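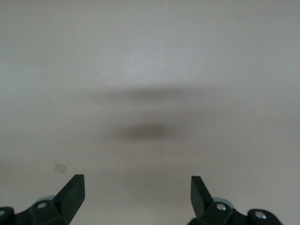 How often should you wipe down a serving tray? Every time it's been used, and that includes when it only carried a pair of chopsticks and a bowl.

I know, I know, I sound like my mother. But I've been eating off trays most evenings since June, when we moved to Fikolstead and the big table wouldn't go up the stairs, and I've got firm views now! People wash the plates and the pan and then lean the tray against the wall, sauce and all. It was under your dinner. It counts as washing up.

And please, a cloth. A proper soft one that bunches up in your hand and goes right into the corners under the rim, which is where the rice ends up.
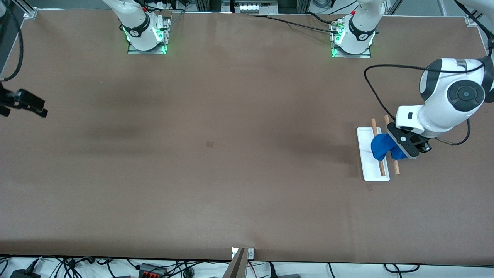
Take everything off first, though. My friend Azra wipes round things (she'll go round a cup, a spoon, anything) and I can't watch. Lift them off, wipe, put them back. It takes no time. Then rinse the cloth and hang it over the tap, don't leave it in a lump by the sink like they did in our old shared house in Esivthorpe. I can still smell that kitchen.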